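4.2 Bags, and what they do to a sheet you can't take out

I came to the bags rather reluctantly. When I started at Skasirton I thought the paper was the interesting bit and the packaging was somebody else's job, and then I spent a whole June squinting through plastic and changed my mind. So this section is about the humble zip bag: how a flat item sits in one, what the plastic lets you see and what it hides, and why my condition notes for the bagged part of the collection are so much more hesitant than the ones in section 4.1.

A quick reminder of the numbers. The bagged group comes to 331 items, all flat, nearly all single sheets, most of them handbills, price cards and packing notes from the old mill shops at Sakthorpe. They were put into ordinary clear zip bags long before I arrived, at a time when the store at Skasirton was being cleared in a hurry, and the rule then (a sensible one, I think) was one item, one bag, shut it and move on. The bags were bought in bulk and they are not all alike. Some have a plain closure and some a coloured one. A few are so thin that they cling to your fingers, and I grew to dislike those very much!

The first thing I had to settle was whether to open them. I'd assumed we would. The trouble is that a good many of these items are dirty in a way that matters to us: mill dust, lamp soot, the marks of hands. That dirt is part of what the Condori project is studying, and every time a sheet slides out past the closure a bit of it stays behind on the plastic. We tried it with a small batch of scrap paper dusted with soot and I was quite shocked at the tidemark left along the inside of the seal. After that we agreed to read everything through the bag first and open only where the reading left a real doubt.
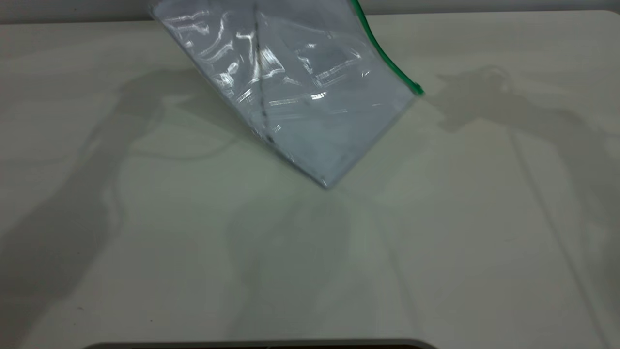
Reading through plastic sounds easy, and with a new bag lying flat it more or less is. These bags were not new. They had been folded over, stacked, squashed into boxes that were too short for them and then stood on end for years, and the film had gone crinkly all over. Each little wrinkle behaves like a tiny mirror. You lean in to look at a corner and find yourself admiring the ceiling light. Move your head and the shine moves too, so you can usually piece the sheet together from several looks, but it is slow work and it makes you grumpy.

I also kept falling for creases. A fold in the film can look just like a fold in the paper, especially a long straight one, and for the first week or so I wrote down a lot of "vertical crease, centre" that I later had to cross out. The trick I ended up with was to hold the bag by its top edge and give it a gentle flex. If the line slides about over the surface of the sheet, it belongs to the bag. If it stays put relative to the printing, it probably belongs to the paper. This works nicely on a handbill with plenty of type on it and rather badly on a blank back, where there is nothing to judge the movement against. I left those as "line, origin unclear", and there are more of them in the appendix than I would like.

Then there's the business of how a bag hangs. I'd been lifting them any old how, usually by whichever bit was nearest, and it makes a difference. Picked up squarely along the top, a bag keeps its sheet fairly flat. Picked up by one corner or one end of an edge, the whole thing swings round to a diamond, the sheet drifts down into the lowest point, and any loose grit goes with it. I don't know how many times these had been lifted that way before they reached me, but I suspect it was the normal way of doing it. It's how I take a sandwich out of a lunch box, after all.

The surface underneath matters more than I expected. At the start I worked on the old brown reading table, and pale paper in a clear bag looked splendid against it, but I couldn't see the outline of the empty plastic at all. On a pale table the opposite happens: the edges of the bag are easier to follow from the shadow they throw, and the sheet itself fades a bit. In the end I went for pale. Dirt was what I was after, and dirt shows up better when everything round it is light.

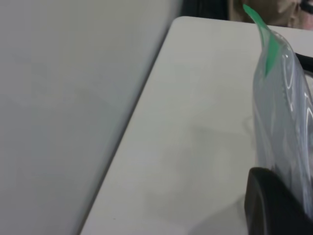 Standing a bag up on its edge is handy for checking whether the item has stuck to the film. A stuck sheet bellies out with the plastic, while a free one stays straight and lets the film bulge away from it. I did this for the first 100 bags and found it quick and fairly kind to the contents, though I would not try it with anything brittle. For the remaining bags I only stood them up when the flat reading had suggested a damp stain, as stuck and damp-stained nearly always went together in our batch. (The Wasura list, which is the older handwritten register, sometimes has "wet box" against an item, and that was a useful nudge.)

The closures deserve a word as well. I had a private theory that the coloured strips were better made than the plain ones. I can't support it from what I saw. What I can say is that a coloured strip is far easier to check by eye: you run along it and a gap shows up as a change in the stripe, where a clear strip needs a fingernail. For a store that is short of hands I'd choose the coloured sort for that alone.
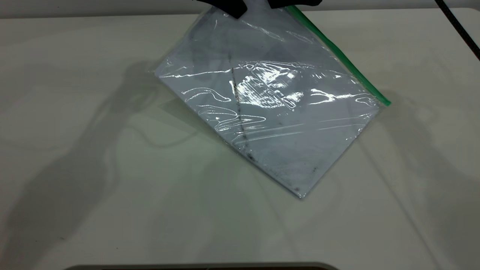
Grime turned out to be the part of the record I trusted most, once I had learned to separate where it was from what it was. The position of a dark patch is usually safe to write down through a closed bag, while its cause hardly ever is. Figure 3 shows the sort of thing I mean: the green strip makes the seal easy to follow down the upper right edge, and the smudges and specks towards the lower edges of the pale sheet inside can be noted with a clear conscience. The thin dark streak running down left of centre is another matter. It could be a crease, a pencil line or just dirt, and I wouldn't want to choose between them through the plastic, particularly with so much glare across the middle of the bag. I can't even say for certain if that sheet is paper or card. On my form it would go down as "flat item, pale; dark streak, cause unclear; soiling at lower edges", and the middle would be marked "part hidden by glare".

I did wonder whether that kind of entry is any use to anyone. I've come round to thinking it is. The older Wasura entries are full of confident words like "torn" and "inked", and where we did open a bag to check, the confident words were often the ones that let us down. A vague note sends the next reader back to the object with the right question in mind. The form we used is given in the appendix, with the glare box added after the first week; earlier sheets have the same remark scribbled in the margin, and I have typed those up as they stood.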